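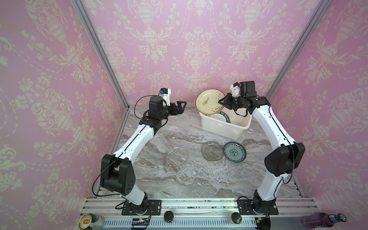

Last edited Sunday, 6:32 pm

Washing up for a village lunch with no dishwasher?

Hajnalka Vida
I've said I'll run the lunch at Plindell hall in February and the dishwasher there has packed up. We've got 30 people booked, two courses, one small sink. Do I give in and buy paper plates? I'd hate to - they go soggy the minute gravy hits them.

Alcides Sánchez
Paper plates. Life's short. 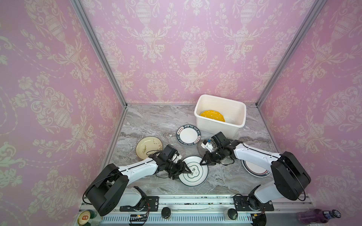
Yellow spotted plate in the tub, five more out in front.

Bartosz Zieliński
Don't listen to him! I did this for years at the Drirero club and it's fine if you scrape first and soak in batches. Change the water every 6 plates or so once the gravy ones come through, and do glasses before anything else. 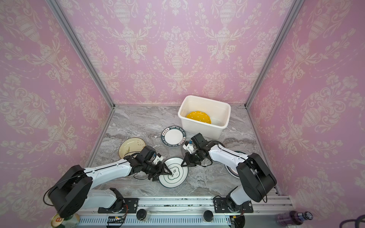

Soaking is what saves you on a long lunch, and you don't need a second sink for it. Fill something with hot water and a squirt of washing-up liquid and slide the dirty plates in as they come back. A plain white plastic tub with rounded corners, like the one with the spotty plate lying in it, does the job nicely. Cutlery goes in a separate jug, handles up.

Kalkidan Admasu
Agree with Bartosz, and bring twice the tea towels you think you need.

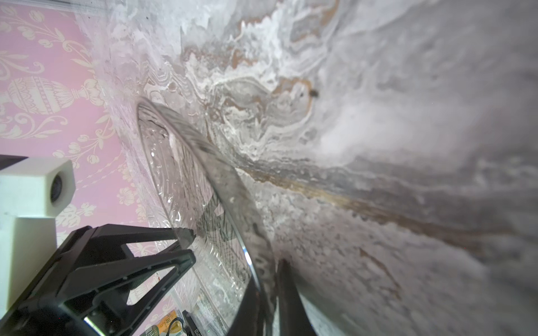 Can I leave the plates to drip dry overnight?
Stand them in a rack and they'll be fine till morning, but dry the cutlery by hand or it goes spotty.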